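ok so I finally did the thing and moved my whole newsletter off Flikley. 2,000 subscribers, one very sweaty Saturday, zero regrets (so far!)

Why now? They raised the price again on 3rd June and the email about it had the subject line "Exciting news." My plan went up to $38 a month. For a newsletter about soup!

First I tried Trumness because everyone in my replies swears by it. Gorgeous editor, lovely fonts. But the import choked at 600 addresses and just sat there spinning, and support told me to "try a smaller list." Friends, that IS my list.

Then Clullon, which took the entire file in one go while I was making coffee. The archive came over too, even the old posts with the weird recipe cards. Links inside the posts are still pointing at the old site though, so that's my evenings spoken for until July.

Only 2 people wrote to say they got the welcome email again. Sorry to both of you, you were very nice about it

Still have to pick a header for the new page.
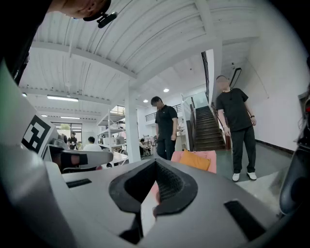 gray on gray, with a black and white square

Next up is moving the domain away from Garside. If the site goes dark this week, that's me, I'm in the settings pressing buttons. Wish me luck!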